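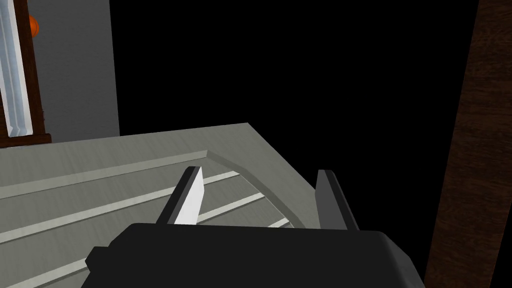
May, notebook, withholding tax bench. Spent the whole morning on the interest limb of the Dindonberg rule and I think we finally have it! The problem was always the timing. The statute says the payer loses the deduction if the recipient is resident in a listed jurisdiction "at the time the charge accrues", and our model was testing the list once, at year end. So a loan with interest running from January got treated as all good or all bad depending on one date. I now picture it like the open gripper up top, with its two fingers standing apart: the accrual date is one side, the list date is the other, and a payment is only caught when both close on it. (Laurinda says this is a terrible way to explain tax law. I have used it twice today and both people got it.)

What I changed: each interest line is now split at every list update. The part before the update is tested against the old list, the part after against the new one. Daily apportionment, actual days, no rounding until the end. Ran it on the Falcão loan, because that one straddles two updates and has a rate reset in the middle, and it came out at 1246 disallowed. Alcides had done the same loan by hand on paper last week and had 1246. Same number! I was so pleased I went and got him from the other office to look. 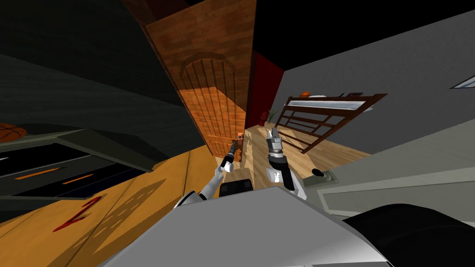

4 min read

Royalties next, and these are messier. Interest accrues nicely day by day, but the Gurkby license has a minimum fee of 2650 that falls due on signing, plus a running royalty on sales. Does the minimum fee accrue on signing or over the license term? The accounts spread it. The rule talks about when the charge accrues, and the explanatory note doesn't mention lump sums at all. I went through it three times hoping.

Two readings:

Reading A, follow the accounts. Spread the 2650 over the term, split at list updates as for interest. Easy for us, the code is already written.

Reading B, follow the contract. The whole fee is due on day one, so test it on day one only. If the licensor's country gets listed a month later, nothing is caught.

Declan is firmly for A and pointed out that the rule hangs on the deduction, and the deduction follows the accounts. That's a good argument and I've moved toward it since this morning. Laurinda is for B on the plain wording. I've put a switch in so we can run both and see how much it matters. On Gurkby it matters a lot, on everything else in the test set hardly at all.

The associated enterprise test. We had the threshold as "more than 40 percent" and the text says "40 percent or more". Esko spotted it. Troltent holds exactly 40 in its sister company, so this flips it from outside to inside, and with it a whole string of small interest payments. Great catch, and slightly embarrassing, as I wrote that line myself. Fixed, and I added a test case sitting right on the threshold so it can't slip back.

Test set is now over 200 payments. All pass except two, both back-to-back loans where the money goes through an unlisted company first. The rule has a beneficial owner clause and we don't model it at all yet. Pirmin has sketched a way to do it: tag each payment with an immediate recipient and an ultimate one, test the ultimate one, and fall back on the immediate one where we don't know. I love this. It's simple and it also sorts out the partnership cases we parked in the winter. He'll write it up properly, I'll take the data side.

One thing I don't want to lose: the business reasons exception. The payer keeps the deduction if it can show valid commercial reasons for the arrangement. We can't compute that, obviously, but we can flag the lines where somebody ought to look for evidence, and show how much tax hangs on each one. Sorted by amount, the top few lines carry nearly the whole exposure, so a person could review those in an afternoon.

To do:
- rerun Falcão with a leap year in the middle
- ask Declan for the accounting treatment of the Gurkby fee, in writing
- Pirmin's two-recipient sketch, first pass on the back-to-back loans
- rename "blacklisted" in the output to "listed at accrual", it confuses people
- check whether a delisting works the same way as a listing, or has its own start date (I assumed the same, need to read the clause again)

Stopped at 6:15 pm with the switch left on reading A.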